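Prornorell opens its Flosia toy library with borrow-by-the-basket play sets

FLOSIA, December. Families in Flosia can now borrow toys and games the way they borrow books. Prornorell, the neighborhood group behind the Imrie reading room, has opened a toy library in the same building, and the whole collection goes home in baskets. Each basket holds a small set of things to play with, picked so a family can grab it on the way out the door and get everything back in the same way.

On the sorting table at Imrie:
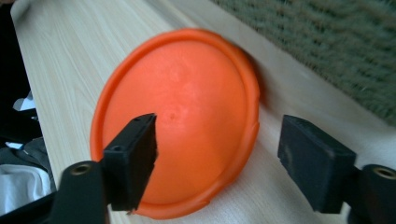
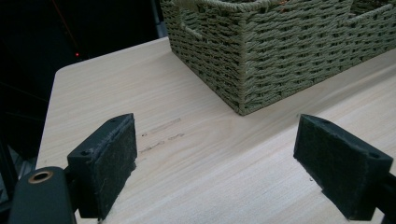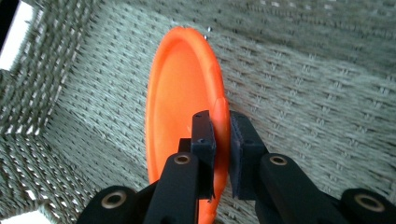 The collection starts with 6 kinds of play sets, and the yard set is the one we had the most fun putting together. It is for kids who want to run, throw and chase, and it works just as well for the grown-ups who come along (we tested this at length!). The orange flying disc goes into the woven basket standing up on its edge, and we like it that way so much that we have written it into the packing card. A disc on its edge leaves room beside it for balls, beanbags and a jump rope, and a bright rim is easy to spot when you are checking that everything made it home from the park.

"I grew up in a house where the outdoor toys lived in one big heap in the garage, and half of them never saw daylight," said Poul Overgaard, who runs the toy library for Prornorell. "I wanted something you could pick up with one hand and carry to the grass. The first afternoon we had a basket ready, my two nephews had it out in the yard before I finished writing the label."

Every basket comes with a packing card listing what belongs in it. When a set is returned, the person at the desk goes through the card, wipes down the plastic pieces and puts the basket back on the shelf for the next family. Missing pieces happen, and there is no fine for them. Just tell us at the desk so we can find a replacement before the set goes out again.

Borrowing is free with an Imrie reading room card. A family can have 2 baskets at a time and keep them for up to 8 days, with one renewal if no one else is waiting. Sets can be reserved at the desk or by phone. Anyone without a card can sign up on the spot with proof of address, and kids are welcome to get a card of their own with a parent present.

We are also looking for more to lend. Flying discs, balls, wooden puzzles, building blocks and card games with all their cards are very welcome, as are sturdy baskets with no loose ends. Please no battery toys for now, and nothing with a crack or a sharp edge. Drop donations at the side entrance on Narus Street while the reading room is open. There is a bell if the door is shut.

The toy library is on the ground floor at Imrie, past the picture books. It opens at 2 in the afternoon, the same time as the children's shelves, and strollers can be left in the hallway.

Press contact: Poul Overgaard, Prornorell, at the Imrie reading room, Flosia. Reporters and photographers are welcome to come by during opening hours, and to try out the yard set.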